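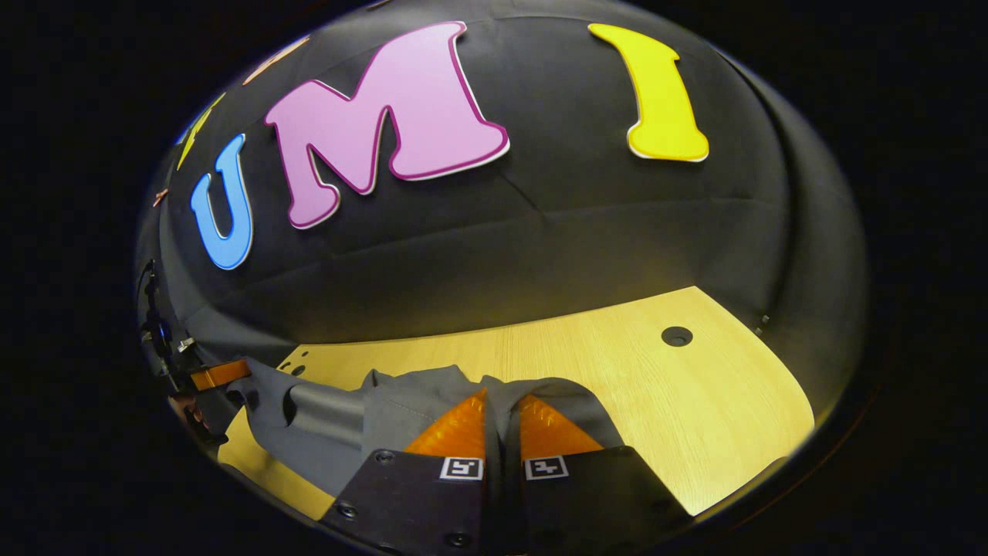
Pink M, yellow I, dark cloth.

Gutavar Open Day, 8/27/22

I have been trying to get inside the Gutavar compounding rooms for years, and this summer they finally opened the doors! If you have ever worn anything by Curnstead you have smelled Gutavar's work, because they mix and age all of the Curnstead line, plus a handful of smaller labels they won't name (I asked, twice). I drove up with my friend Milagros Huamán, who wore no scent at all out of politeness. I wore two dabs of vetiver and regretted it by the first door.

They take you through in groups of eight. Ours was led by Lucyna Szulc, who has been a compounder there since she left school and talks about patchouli the way other people talk about their dogs. First stop was the raw materials room, kept cold and dim, with shelf after shelf of brown glass and aluminum bottles. The catalog runs to 1,201 materials, of which 763 are synthetic, and she made no apology for that. Good! She handed us strips of an aldehyde that smelled like a snuffed candle and hot ironing, then the same thing at a tenth of the strength, and suddenly it was clean skin. I could have stayed there until dark.

Then the naturals. There were two lavenders, one sharp and almost like camphor, the other soft and hay-like, and a Haitian vetiver so smoky-green that I forgave my own wrists. Milagros fell hard for a galbanum and kept the strip in her notebook all day (the notebook still smells of it, she tells me). There was also a tuberose absolute that split our group right down the middle. I was on the side of more, please. A man from the other half went and stood by the vent.

The weighing room is mostly scales and quiet. Anneliese Hamann was building a trial batch of a fig scent with 71 ingredients, some going in by the drop, and she let us smell the beaker at three points along the way. At the first it was all coconut and sap. At the second I would have called it wet cardboard. By the third the leaf had shown up, and a little pepper, and there it was, a fig tree! She still had fourteen lines of the formula to go and was not happy with the base, which she said was too sweet. I would have bottled it on the spot.

After that we got lunch in the yard, decent soup and very good rye bread, and a slightly muddled talk on the old Magnusson colognes by Teresa Laskowska. The slides were out of order and the sound came and went, but she had brought an original bottle from her own shelves and passed it around, so I forgive everything. The top was long gone. What was left was oakmoss and something leathery, and I went back for a second sniff, and then a third.

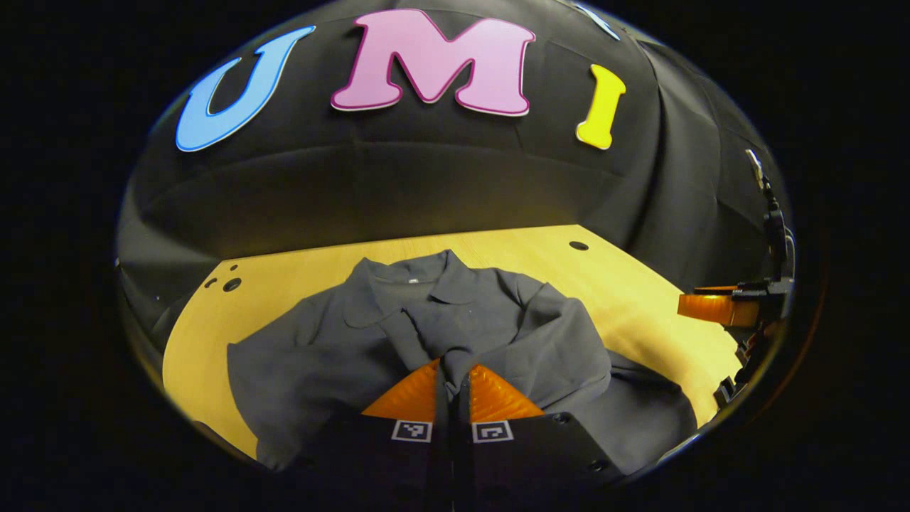
How long does a fragrance sit before it is bottled?
Most of theirs rest for four weeks as concentrate and another four once the alcohol goes in, though a heavy resin blend can be left longer.

The last room was the maceration hall, with tall steel tanks and a chill I felt through my cardigan. One tank was holding 300 liters of Sastis, the new incense scent due out in May. Wanda Wieczorek drew off a little for each of us. Dry frankincense, a bit of orange peel, then a cool mineral note like a stone church floor. I am not an incense person, and I wrote "full bottle" on my strip.

A few practical things. Parking is on the grass behind the main building and the gate is easy to miss coming from the south. Eat beforehand if you are in a morning group, as lunch ran late. Skip scented hand cream. The shop takes cards and sells small sample sets, and I came home with the fig they already make, the lavender pair, and a blotter holder I had no need for.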